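FOR IMMEDIATE RELEASE

Lustent Asks Tenants What Bothers Them Most at Home, Gets an Earful About Noise

Second annual Shared Walls Survey finds renters will forgive a drum kit sooner than a kitchen timer

CINORA, October – Lustent, which publishes plain-language guides for people who rent their homes, today released the results of its second Shared Walls Survey. The company put one question to 2541 apartment dwellers in the Cinora and Atinga areas: what sound from next door makes you want to move?

Last year's survey asked about rent, repairs and parking. Most people skipped those and wrote about noise in the box marked "other." This year Lustent gave up and made the box the survey.

Loud music came in fourth. Barking dogs came in third, with a large number of respondents taking care to add that they had nothing against the dog. Footsteps came in second. The winner, by 311 votes, was the small sound that repeats: the beep at the end of a cooking cycle, the kettle at an hour when decent people are asleep, the cabinet door that gets closed four times when once would have done it.

"We expected trombones," said Marisol Valderrama, head of research at Lustent. "We had a whole section on trombones. Two people filled it in, and one of them was the trombonist." 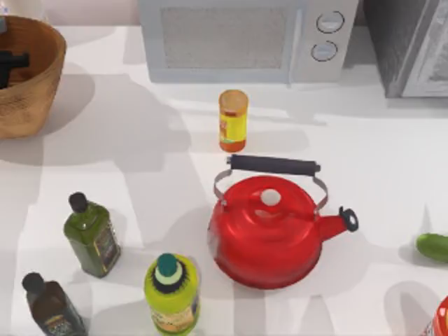 Kettle and microwave on a kitchen counter. Kitchen sounds took first place in the Shared Walls Survey.

Respondents were also asked what they had done about the problem. The most popular answer was "nothing." The runner-up was "sighed near the wall." Only 291 people said they had spoken to the neighbor in question, and most of those reported that the talk went fine, lasted under five minutes and ended with an apology from both sides. Several said they now water each other's plants.

Another 77 had written a note. Lustent invited them to send in copies, and the company's staff has been reading them aloud at lunch ever since, with names removed. The shortest says "Please." The longest runs to six pages and includes a floor plan.

The survey turned up some disagreement about when a building should be quiet. Renters in Atinga mostly favored 10 p.m. Renters in Cinora mostly favored 9 p.m. for their neighbors and 11 p.m. for themselves.

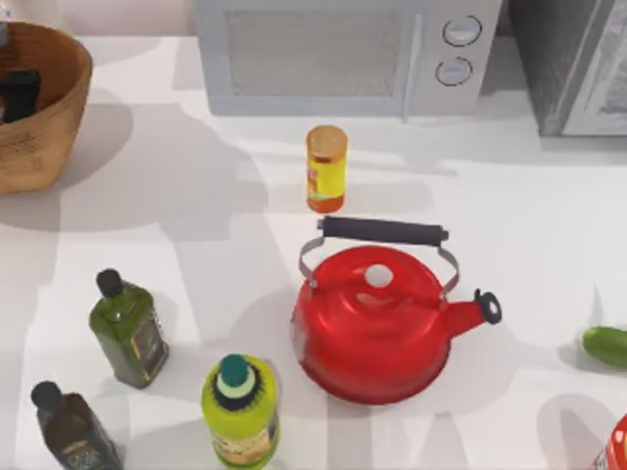

To go with the findings, Lustent is publishing a free guide called "Before You Bang on the Ceiling." It covers how to read the quiet-hours clause in a lease, how to raise a complaint with a landlord in writing, and how to start a conversation with a neighbor you have been glaring at since spring. There is a chapter on cheap fixes, among them felt pads for chair legs, a thick rug, and a folded towel under anything that hums. Many appliances have a setting that turns the beep off. It is usually in the manual, and the manual is usually in the drawer with the dead batteries.

The guide was written with Adom Nyarko, a tenant mediator at the Skendus housing advice service, who has spent much of his working life sitting between people who share a floor.

"By the time they get to me, each side has a log," Nyarko said. "Dates, times, a column for how they felt. I ask whether the other person has seen the log. They look at me as if I'd suggested mailing them a diary."

Nyarko will take questions from renters at a free evening session at the Skendus office later this month, starting at 7 p.m. Doors open at 6:30. The room is above a dance studio, and attendees are asked to be patient.

Copies of the survey results and the guide are available from Lustent on request, in print or by email. Landlords may order them too, and a few already have, in most cases without giving a name.

About Lustent
Lustent publishes guides to leases, deposits, repairs and neighbors for people who rent. Its offices are in Cinora, on the second floor, and the tenants on the first floor have been very nice about it.

Media contact
Marisol Valderrama, Head of Research, Lustent

###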